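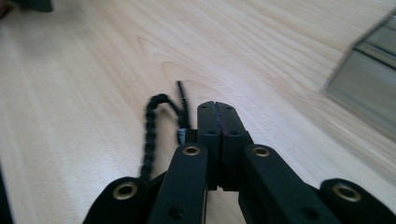

Right, a little thread about sorting out my desk drawer, as a few of you asked after I moaned on here on Wednesday. It's long, I'm sorry, go and put the kettle on.

The drawer has been a disgrace since August. Pens, stamps, dead batteries, those tiny envelopes of spare buttons, and a bag of Favamel toffees I'd forgotten I owned (still fine, I've had two). So I decided everything had to come out and live in something with compartments.

I dithered between a fabric tray and a clear plastic box for far longer than any grown adult should. Clear won, mostly as I'm hopeless at remembering what I've put where and I like to see my paper clips without having to go looking for them.

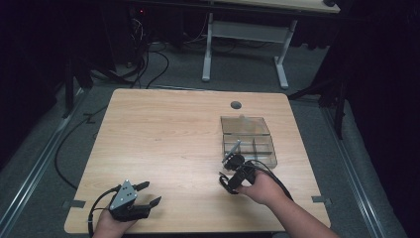
The clear organiser on the pale table, open at the top and divided up inside.

I do love a box with proper little sections! My plan is pens at the back, stamps and sticky notes in the middle, and all the fiddly bits at the front where I can grab them while I'm on the phone.

Somebody asked about the table too. It's the light wood one and I'm very fond of it - the grain is so soft and wavy, and it makes even a pile of old receipts look quite respectable. I give it a wipe with a barely damp cloth and then a dry one, going along the grain, and that's honestly all the fuss it gets.

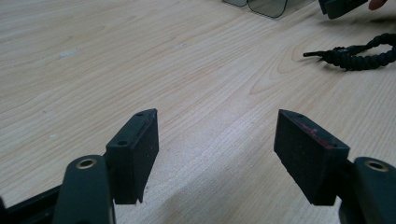

Ripply grain, with the darker streaks running across it.

Do keep hot mugs off a top like this, by the way. I've got a stack of cork coasters from the Nonberg market and I'm forever handing them out like a dinner lady.

Next job is the cable drawer, which I've been putting off for months and which may well need a bigger box and a stronger cup of tea. If you've found a good way of labelling chargers that doesn't peel off after a week, please do tell me, I'm all ears!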